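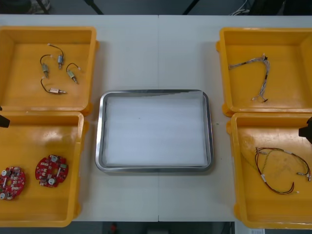
Week 3 - Setting out a bench for sorting and kitting

Workshop Practice 1, notes to accompany the Tuesday lecture
Prepared by Marietjie Swanepoel. Practical sessions: Walid Srour, Hutton Building, ground floor.

1. What kitting is, and why it has a whole week

Kitting means gathering the parts for a job before you start the job. You may have met the idea in cooking, where people who own small glass bowls do it on television. In an assembly shop the bowls are bins, the onions are circuit boards, and the person who forgot the cumin has to walk to the store at the far end of the building with everyone watching.

Most of the hours lost in second-year projects are lost looking for things. We have tried lecturing on tolerance stacks in Week 3 and found that students went on to calculate them beautifully while sitting on the connector they needed. So: bins.

2. The layout

The bench we'll refer to all term has four open yellow plastic bins on a white tabletop, two to the left and two to the right, with a rectangular stainless steel tray between them. Learn it. It looks like something anyone could have come up with, and every year at least one group comes up with something else.

Bins are for supply. The tray is for the kit. A part sits in a bin until it is wanted, then it goes in the tray, and from the tray it goes into the assembly. If you find yourself moving parts from the tray back to a bin, stop and write down why, as that note is usually the most useful line in your logbook.

The tray goes in the middle so that neither hand has to cross the other. Left-handers will be pleased to hear the layout is symmetrical, having been let down by the scissors, the bandsaw and the lecture theatre desks.

3. One kind of thing per bin

In the upper left bin are four small wired components, each with a metallic cylindrical body, a brass-coloured tip and a thin black wire ending in a tiny white connector. In the lower left bin are two round red circuit boards. Wired parts in one, boards in the other. That is the rule and there is very little more to it.

Students like to bargain over this. The usual proposal is that a bin holding only two boards has room to spare and could take a few screws as well. It could. A bathtub could also take a few screws. The spare floor is what lets you see at a glance what you have, and the first screw to slide under a board will be the one you spend Thursday on.

Note also that the four wired parts are not touching one another. With leads attached, this matters more than it seems. Thin wires left in a heap will knit, and the connector is always on the inside of the knot. Lay them with a bit of air around each body. You needn't line them up like cutlery; scattered is fine, provided you can lift one without bringing its relatives.

Boards want the same courtesy. A populated board is not a coaster and does not stack. Hold it by the edge, put it down flat with the parts facing up, and keep your thumb off the chips. A notched outline gives you plenty of edge to hold, so there is no excuse.

4. Shallow bins, deep bins

We use shallow bins with sloped walls at this bench and keep the deep ones in the store. A deep bin is a fine thing for 1,000 washers. For small parts that you want to pick up singly and look at, you want a flat floor you can see all of, and walls that lean out of the way of your knuckles. The slope also helps when a small part has wedged itself against the side, as you can coax it up with one finger.

Rizk, the storeroom catalogue, lists 381 part numbers for this course. About a third of them you will never touch. The bin type is given in the last column, and the last column is the one people don't print.

5. Lining the tray

Bare steel is easy to wipe down and unpleasant for almost everything else. Parts skate on it, it glares under the bench lights, and a dropped fastener makes a noise that turns every head in the room. Line it.

White paper or thin white foam will both do. Cut the sheet so that it covers nearly the whole bottom of the tray, with a narrow strip of metal showing along the edges. A sheet cut too large rides up the rim and curls, and small parts then migrate under the curl. A sheet cut too small slides about, taking your kit with it. Round the corners of the sheet if the tray's corners are rounded. Walid will have scissors (right-handed, see above).

Change the liner when it is marked. Do not turn it over. We can tell.

Plain foam is not a static precaution, whatever you were told in the Clillthorpe labs last semester. When we begin handling live stock in January you'll be issued with proper mats and straps, and these notes will get longer and less cheerful.

6. Start with the tray empty

Every kitting job begins with nothing in the tray but its liner. Check this with your eyes, and then, if the liner is foam, with the flat of your hand, because a clear plastic spacer on a white background is as good as invisible. If the last group left something behind, it goes in the orphans jar by the door. The jar currently holds 134 items, and over 13 of them are the same spacer.

7. Seams

A benchtop made of two panels has a seam. Ours runs down the middle and is faint, which gives it the confidence to cause trouble. Keep loose hardware off it. The tray can sit across a join happily enough, but do run a finger along the line before you start, and if you feel a step, tell Walid so he can adjust the panels. Do not fix it with tape. We have had tape.

8. Practical exercise

Pairs, forty minutes, one bench per pair.

Collect your bins, tray and kit list for the Budeo board. Set the bench out as in section 2. Cut and fit a liner. Fill the bins from the store, one kind of part in each, and have your partner check them against the list without you talking. Kit one complete set into the tray, laid out in the order of assembly from left to right. Then swap roles and do it again with the bins on opposite sides.

The second run is usually slower, and both times go in the logbook. Hand in the logbook page, the kit list with both sets of initials, and the liner, if it is still fit to be seen.

9. Assessment

Worth 13 per cent of the practical mark. Most of it is for the layout and the checking; speed counts for a little, and only if the kit is complete. A fast kit with a part missing scores the same as no kit, and takes longer to mark, so please consider us.

Reading for next week: the chapter on fasteners, up to the thread tables. Bring a pencil and your own ruler. The workshop ruler has gone again.

Notes revised 16 Nov 2021, M.S.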